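Sorting Household Goods by Bin: Project Report, Group 3

Our brief was to test the claim, taken from the Wokik packing guide, that a plain open bin speeds up sorting compared with a divided tray. We doubted it from the start. The guide gives one average and doesn't say who did the sorting or what the items were.

We used a gray rectangular bin and a Sorley tray and logged 968 picks in March. The bin came out 2 seconds faster per pick, but 74 picks had to be thrown out over timing errors, and most of those were bin picks.
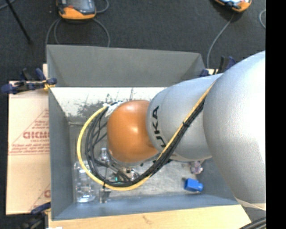 Wear is another thing the guide skips. A scratched floor may change how small items slide, and we had no new bin to compare. More than half of our slow picks involved flat items near a wall, where the tray has the same problem.

We would not repeat the Wokik claim on this evidence. The next group should time both containers with the same items in the same order.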